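Hagos Zeleke caught 244 games for Nornari over four seasons and now sells commercial leases in Tronholm. He agreed to talk on a Friday, between two viewings, and kept to the subject of his knees.

"A catcher squats on every pitch, and then there is the bullpen," he said. "I logged 13 innings on bad days. The cartilage wore down on the left side first."

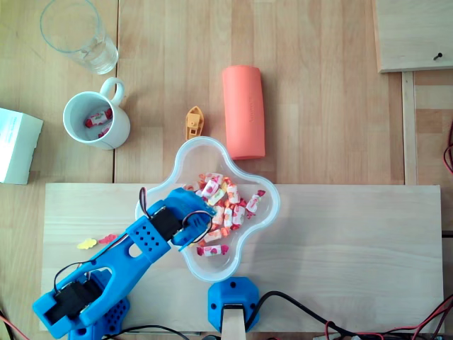 A mug, a glass and a toy boat on the tabletop.

His second season ended in surgery. The club paid 3000 toward the operation and he covered the remaining 800. Robel Wako, then the bench coach, moved him to left field the following spring.

"The outfield is a different load — long rests, then a full sprint," Zeleke said. "My arm was accurate from the plate. From left field I had to change the release point." 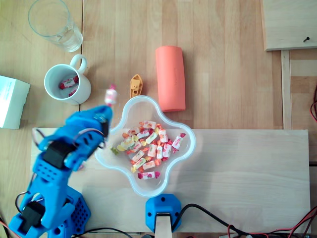

He worked on the release for most of that year with Amanuel Ambaye, who threw batting practice. His assists went up and his batting average went down. Nornari let him go in November.

The lease work came through a former teammate at Hadgu. Zeleke passed the licensing exam on his second attempt.
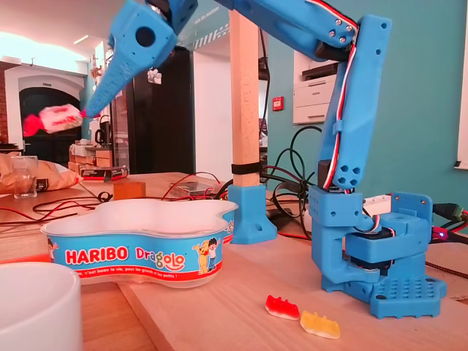 Wrapped candy and a white tub.

He still catches one inning a year at the alumni game. "With a brace," he said. "Then I go to first base."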